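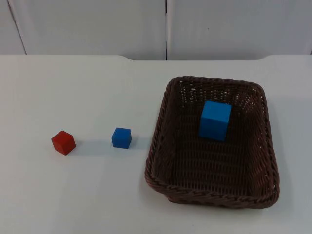 Two-finger or suction for a pick and place table? Small cubes fine, bigger one keeps catching the basket

Posted by Yolandi Moodley in Grippers and Tooling

Hi all, hoping someone can save me some money. I've got a little arm at home that I bought second hand (it's a 2017 model, an Ulton, still going strong) and I've been comparing two grippers on it over the last few weeks. One is the two-finger parallel gripper it came with, the other is a cheap suction cup from Pernow with its own little pump.

My test is really simple. Red and blue cubes on a white table, wicker basket on the right, arm has to put the cubes in the basket. The small cubes are no bother with either gripper. The bigger blue one is the pain. With the fingers I have to open nearly all the way, and then the outside of one finger clips the braided rim on the way down, quite often hard enough to drag the basket along with it. With suction it goes in beautifully, but every so often it drops the cube halfway across, and I can't see any pattern to it.

I've done 112 goes with the fingers and only 30 with the cup so far, so I know it isn't a fair fight yet. Camera is fixed and seems to find the colours all right. Would you stick with the fingers and sort the path out, or go all in on suction? I was going to order a nicer cup on Thursday unless somebody talks me out of it!

Sérgio Bragança
Don't order anything yet. Both of these sound fixable with what you've got.

For the fingers, turn the wrist 90 degrees before you go over the basket, so they open along the long side and you've got more room either side of them. Then add a waypoint well above the rim and come straight down from there. I'd bet you're cutting the corner – most of the older controllers blend moves by default and yours will be rounding off that last bit. Set the blend to zero for the final move and try again. Also, let go by opening a few millimetres, lift, and only then open fully. If you fling the fingers wide while they're down in the basket they'll hit the side every time.

For the cup, check the speed in the middle of the move before you blame the cup. I had the same random drops and it was the sideways acceleration peeling the cup off. Halved it and they stopped. Have a look at the lip for dust too, a wipe with a damp cloth does wonders.

And stick the basket down! Bit of double-sided tape underneath.

esteves_bench
suction. fingers are a faff with anything in a basket

Zerevdale Tinkerer
Sérgio's right about the blending, but I'd keep the fingers for another reason. Your cubes are smooth and flat on top, so they're about as kind to a suction cup as anything gets. Try picking up something woven or a bit fluffy and you'll be back here asking again. If you're ever going to move on from cubes, get the fingers behaving first.

One thing to try is slimmer fingertips. I printed a pair that taper on the outside and they made more difference on mine than any of the path fiddling did. Mine are file 1316 in the downloads bit of this site, though you'll need to move the screw holes for an Ulton.

Yolandi Moodley
Thanks both (and esteves, sort of). Blend was on, I'd never even looked at that page of the settings. Turning it off tonight and I'll tape the basket down as well. Cup order is on hold – will post the new numbers once I've done a proper run with each.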